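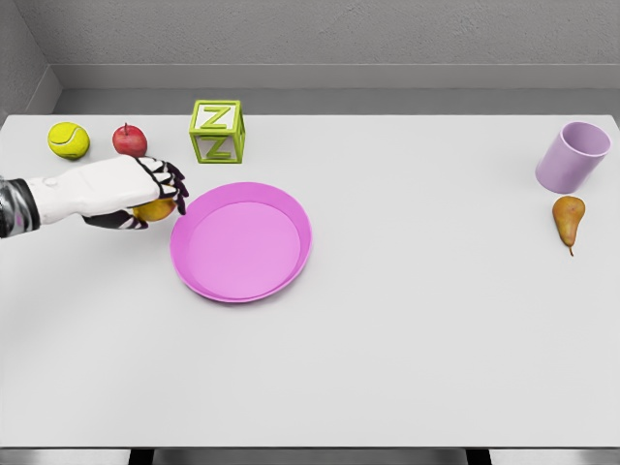 Asuka Oshima wants to know why the upstairs shower goes weak when the kitchen tap opens, if the gauge on the hose bib reads normal. Fair question, and the answer takes more than one post.

The gauge on a hose bib with everything shut off reads static pressure. Static pressure tells you what the regulator is set to and very little else. A pipe nearly closed with scale will show the same static reading as a clean one, given a few minutes.

What you feel in the shower is flowing pressure. To measure it, leave the gauge on one outlet and open another. Read it while the water runs. Write down both numbers and which outlet was open, or the reading is useless later.

At my house in Etlow the gap between the two was 28 psi with only the bathtub open. A drop that size with one fixture running means a restriction somewhere upstream of both points. Mine was at the regulator.

A pressure regulator is a spring, a diaphragm and a seat. Most have a screen on the inlet side, and the screen catches whatever the utility sends down the line after main work. They flushed hydrants on our street in March. I should have checked the screen then and did not.

The regulator was a Rametti, 13 years old. I took the screen out first. It was half covered in grit. Cleaning it brought back part of the lost pressure but not all of it.

The other part was the seat. You can test for a worn seat without taking anything apart. Close every tap, leave the gauge on, and watch. On a good valve the needle climbs to the setpoint and stays there. On a worn one it keeps climbing toward street pressure. Mine was still going up after 19 minutes.

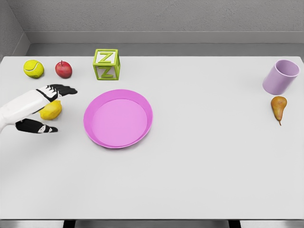
A needle that climbs has a second possible cause, so rule it out before you buy parts. If there is a check valve or a regulator on the supply, the house is a closed system. The water heater fires, the water expands, and it has nowhere to go. Pressure rises and the regulator gets blamed.

To separate the two, turn the heater to its pilot or vacation setting, run some cold water to bring the pressure back down, close everything, and watch again. If it still climbs, suspect the seat. If it holds, look at the expansion tank.

Checking the expansion tank: shut off the supply, open a tap until the pressure is gone, then put a tire gauge on the air valve. The air charge should match the house setpoint. If water comes out of the air valve, the bladder has failed and the tank gets replaced. Mine is a 2 gallon tank and it was fine.

On gauges. I have a Prirnine with the extra red needle that stays at the highest reading. That needle is the useful part. Leave it on overnight and in the morning you have the peak, including the one you slept through. Reset it before you start. I have forgotten to do so and recorded somebody else's peak as mine.

Repair kit or new valve? Bhat had the kit on the shelf and I bought it. Seat, diaphragm, screen, one O-ring. The old body was clean inside, no pitting where the seat threads in. With pitting I would have replaced the whole valve.

Back off the adjusting screw before opening the bonnet. The spring is under load. Count on some water in the line even with the supply shut, and put a pan under it.

Flowing pressure with the tub open is now close to static. The shower still dips a little when the kitchen tap opens. Both are fed from the same branch, and no regulator will change pipe diameter.

Asuka, for your place: static reading first, then flowing, then leave the gauge on overnight. Post the three numbers and the age of the water heater. Don't touch the adjusting screw until you have them.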